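Last updated 13 February 2025. If your question isn't covered, put a note in the box by the kettle or catch Refugio Cárdenas on the floor, and we'll add it the next time we go through this page.

# The sorting arms at Plomgate: your questions

Most of you will know by now that Plomgate is putting robot arms into the sorting room, where we split mixed wooden shapes before they go into the Maddocks puzzle sets and the bagged refills. Quite a few questions have come in since August, some of them kind, some of them rather cross, and we've tried to answer all of them here in the same plain way. A few answers are longer than you might like - sorry, it's how I write.

## Is anybody losing their job?

No. We have put that in writing to everyone in sorting, and if you were on leave and missed your letter, please ask for another copy. When people retire or move on we may not fill every place in the sorting room, and I'd sooner say so here than have it go round at break. Anyone who would like to move to packing, finishing or the paint line can ask to try it for a month and come back if it doesn't suit.

## What will the arms do, then?

The dull half of the job, to put it bluntly. They pick up a loose piece, work out its shape and colour, and set it down in the right tray. On our busiest day last year 2,879 refill bags left the building, and every piece in them had been through somebody's fingers at least twice. Those of you with sore thumbs don't need me to go on about that.

The arms won't inspect. Chips, rough corners, paint that has pulled at the edge, a star with one point shorter than the rest - all of that stays with people.

## Who makes them?

The arms come from Dronico, and the tray racking is from Sastico, the same people who did the shelves in the finishing room. Dronico's fitter is here on installation days and is very happy to be asked things, so do.

## Will I be expected to write programs?

Not at all! You'll learn to start a run, pause it, clear a stuck piece and show the arm a shape it hasn't met before. Showing it a new shape is mostly a matter of putting the piece down in lots of different positions and pressing a button each time. It's a bit like teaching a small child their shapes, with more waiting about.

Training is in paid hours, two people at a time, and Refugio runs it. He was on the sorting benches himself for years before he moved to maintenance, so he knows what the work is like and won't rush you.

## I'm on nights. Do I have to come in during the day to be trained?

No, Refugio will do a run of nights for you. Please put your name on the sheet so he knows how many of you there are.

## Will my pay change?

Your hourly rate stays as it is while you train. Once you're signed off you move up to the operator rate, and you keep it even on weeks when you're back at an ordinary bench. The piecework bonus in sorting ends when the arms start there, and for most people the operator rate more than covers it. If your own sums come out differently, bring in your payslips and we'll go through them together, as we've already done for several people.

## Is it safe to work next to one?

The arms are slow and they stop when they meet resistance. Even so, we'd like you to keep to these from the first day:

- Pause the arm before you reach over the board.
- Tie back long hair and leave lanyards in your locker.
- Don't lean on the blue tabletop during a run.
- If it stops by itself, leave it stopped and call maintenance.

You may press the red stop button whenever you like, for any reason. You won't be told off for it, even if it was only a funny noise.

## How good is it so far?

Middling, and getting better. In the first long trial we gave it 2,328 pieces and it put 305 of them in the wrong tray or dropped them, which any of you would have been embarrassed by. In the most recent one it had 1,174 pieces and did a good deal better, though hearts still give it trouble when they're standing up on edge. We won't go over to it fully until the sorting team agree that it's ready, and that means the team and not only the office.

## What does a practice layout look like?

There isn't a proper one, and people do ask. You take a small handful of mixed shapes and set them out on the maple board, some close together and some with plenty of room. The close ones are harder work, so please don't tidy them apart.
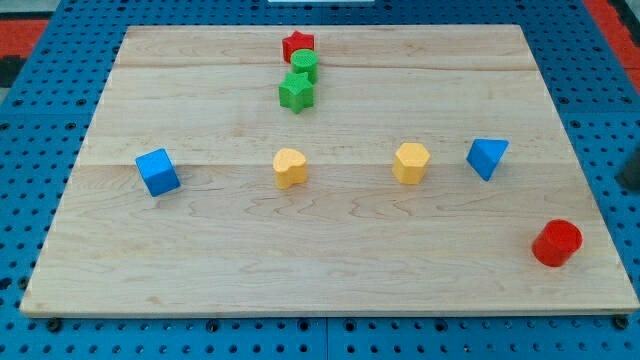

*Practice board with eight pieces, two each of red, green, yellow and blue. The two stars and the green cylinder are bunched at the back.*

## Can I move the board to wipe underneath?

Please leave it where it's fixed and wipe round it. If it does get knocked, tell Refugio before the next run and he'll set it up again.

## Can we still have the radio on?

Yes, of course. The arms don't listen to anything, and the rota for who chooses the station carries on just as before.

## What if I've had a go and simply don't like it?

Then tell us, and there'll be no fuss about it. There is still plenty of hand work here, and the special orders will be sorted by hand for as long as we take them. Come and have a word with me or with Refugio, or leave a note in the box if you'd find that easier.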